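3.2 What I mean when I say "resonance"

I should own up early that the word resonance gets thrown around a lot, and I've thrown it around as much as anyone. In the first draft of this paper I had it in the title. Doina Kovačević went through that draft with a green pen and circled every use, and in most of those spots I'd just meant "absorbs a bit" or "wobbles". So in this section I'm going to be fussy. When I say a body resonates, I mean it has a natural frequency of its own, you drive it near that frequency, and the response grows well past what you'd get by pushing slowly with the same force. Everything else gets called a response and left at that.

The body in question is the Keltatside footbridge model, a steel strip clamped at both ends with a small speaker coil underneath to shake it (the coil came out of an old Emico cabinet and has been terrific value). We swept the coil upward in frequency, then downward, and wrote down the peak displacement at the middle of the strip. I ran the sweeps after five in the afternoon, when the building's ventilation drops back and the floor stops humming. It's amazing how much of my first fortnight of data was ventilation!

Now, the bit that got me excited. If the strip were a nice linear spring, the upward and downward sweeps would lie right on top of each other. They don't. Going up, the peak leans over to the right and hangs on, then drops suddenly. Coming down, the strip stays quiet for longer and then jumps. That's the textbook hardening spring, where the clamped ends stretch the metal as it bows and the stiffness climbs with amplitude. I'd drawn that curve on whiteboards for years and had never sat beside one and listened to it let go (it makes a sort of cough).

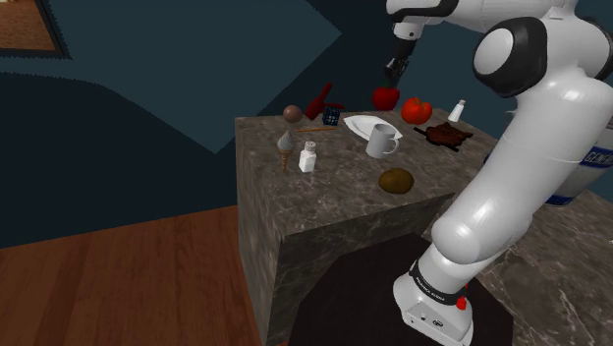
Figure 2. Simulated robot arm and gripper over a marble-textured table, with an apple, a ketchup bottle and a small cup.

Arnaldo Bettencourt wrote back after reading the sweeps that he'd want to see the drop happen at the same frequency on a cold morning before he believed a word of it, as a clamped strip is also a pretty decent thermometer. Fair enough, and he was right to push. Warm the strip and it tries to lengthen, the clamps won't let it, and the compression lowers the natural frequency. You could mistake a sunny window for physics.

So I did the whole lot over again in April, with the blinds down and a thermocouple taped beside one clamp. The complete set comes to 840 sweeps, half up and half down, and I threw out 7 where the tape had come loose and was buzzing against the steel. The drop still moved about with temperature, as Arnaldo said it would, but the gap between the upward and downward jumps stayed open in every sweep I kept. Closing that gap took a smaller drive. At the lowest coil current the two curves settled onto each other, and we were back to the tidy linear peak everyone learns first.

A word on damping, which I've been putting off. I took it from ring-down: give the strip a tap, let it die away, fit the envelope. Zoila Flores did the fits using Senine, and her decay constants sit a little lower than the ones I got from the width of the low-drive peak. I trust hers more. My peak width picks up any slow drift in the clamp temperature during a sweep and comes out fatter than it ought to be, and a tap is over before the room has a chance to interfere.

I haven't tried to correct the high-drive curves for air drag. Kanyarat Jaidee reckons it matters once the strip is moving fast enough to feel on the back of your hand, and I suspect she's onto something, but it needs a vacuum jar bigger than the one we have. The curves in Section 3.3 are as measured, in air, with the temperature noted beside each one.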